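Ata da reunião de coordenação - edição do arquivo sonoro e digressão de maio

Data: 20 de novembro de 2023
Presentes: Ingeborg Wendt (presidência), Hartmut Rathjen (produção técnica), Mawuli Abugri (edições), Ebony Goodwin (digressão e contratos)
Ausência justificada: Rainer Sauerland
Secretariado da reunião: Ebony Goodwin

1. Aprovação da ata anterior

A ata da reunião anterior foi aprovada com uma correção no ponto relativo às masters: onde se lia "transferência concluída", passa a ler-se "transferência concluída, com exceção da bobina seis".

2. Reedição do primeiro álbum dos Nitska

M. Abugri apresentou o estado do projeto. A prensagem está orçamentada para 300 exemplares em vinil preto, capa simples, encarte de quatro páginas. O orçamento da fábrica é de 2.795 euros, sem transporte. A segunda proposta recebida, de 3.426 euros, inclui transporte e prensagens de teste.

H. Rathjen observou que as duas propostas não são comparáveis enquanto a primeira não discriminar o custo do corte em laca. Recomendou que o corte fosse feito a partir da transferência a 96 kHz e 24 bits, sem limitação adicional, e que o lado B fosse reordenado para afastar a faixa mais longa do centro do disco, onde a perda de agudos é mais audível. O lado A, com as cinco faixas originais, mantém-se.

I. Wendt perguntou se a banda aceita a alteração da ordem. M. Abugri informou que o baterista e a vocalista concordam e que falta a resposta escrita do guitarrista.

Deliberação: pedir à primeira fábrica um orçamento discriminado. A decisão fica adiada até à receção desse documento e da resposta em falta.

3. Transferência das bobinas Angelovski

H. Rathjen comunicou que a bobina seis apresenta perda de óxido nos primeiros minutos e que a leitura foi interrompida. Propõe tratamento térmico controlado e uma única passagem de leitura a seguir, com gravação simultânea em dois conversores.

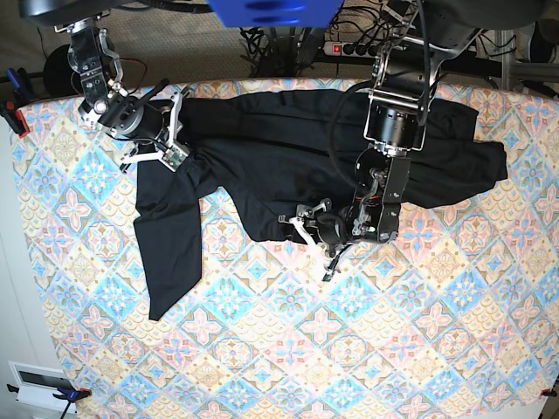
As restantes bobinas foram lidas a 38 cm/s, com alinhamento de azimute verificado no início de cada uma. Em duas delas não existem tons de referência, pelo que o nível foi ajustado por comparação com a cópia de segurança em cassete. A equalização usada foi IEC em todos os casos. H. Rathjen pediu que este dado conste da ficha de cada ficheiro, e não apenas do relatório geral.

A nomenclatura dos ficheiros foi discutida. M. Abugri defendeu o uso do número de catálogo seguido do número de bobina. H. Rathjen prefere o número de bobina em primeiro lugar, por coincidir com as etiquetas das caixas. Ficou aprovada a segunda opção.

Deliberação: autorizar o tratamento da bobina seis. O relatório de transferência será distribuído antes da próxima reunião.

4. Digressão de maio

E. Goodwin apresentou o itinerário provisório dos Stelitura. Estão confirmadas quatro datas e pendentes duas, entre elas a de Purnside, onde a sala exige a partilha da receita de bilheteira após dedução das despesas. A sala propõe uma atuação de 45 minutos, sem primeira parte. A banda pediu tempo para incluir a suite final e o assunto continua em negociação.

Quanto ao equipamento, H. Rathjen indicou o seguinte:
- o amplificador de baixo segue na carrinha, as colunas são fornecidas pelas salas;
- são necessárias duas caixas de injeção ativas para o sintetizador;
- a lista de canais está fechada em 16 entradas, com monitores em quatro vias;
- o gravador de fita usado em palco precisa de correia nova - o modelo de substituição ainda não foi localizado.

I. Wendt lembrou que o contrato com a transportadora tem de ser assinado antes da emissão dos bilhetes. E. Goodwin enviará a minuta a todos os presentes e a R. Sauerland.

Deliberação: aceitar as quatro datas confirmadas. E. Goodwin fica mandatada para negociar as duas restantes.

5. Direitos e registos

M. Abugri informou que faltam os códigos ISRC de três faixas ao vivo dos Stelitura. Há ainda divergência na autoria da faixa de abertura: a folha de sessão atribui a letra a duas pessoas, o registo existente apenas a uma. Até haver declaração assinada, a faixa não será entregue à distribuição digital.

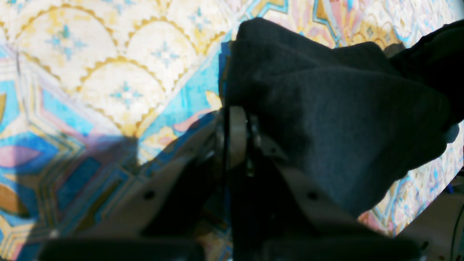 6. Outros assuntos

I. Wendt solicitou que as faturas do estúdio passem a indicar o projeto a que respeitam. R. Sauerland tinha pedido por escrito a inclusão de um ponto sobre o novo sítio na Internet - transita para a próxima reunião.

7. Ações pendentes

M. Abugri: orçamento discriminado, resposta do guitarrista dos Nitska, declaração de autoria.
H. Rathjen: bobina seis, relatório de transferência, correia do gravador.
E. Goodwin: minuta da transportadora, negociação das datas pendentes.
I. Wendt: convocatória e ordem de trabalhos da próxima reunião.

Nada mais havendo a tratar, a reunião foi encerrada. A presente ata será submetida a aprovação na reunião seguinte.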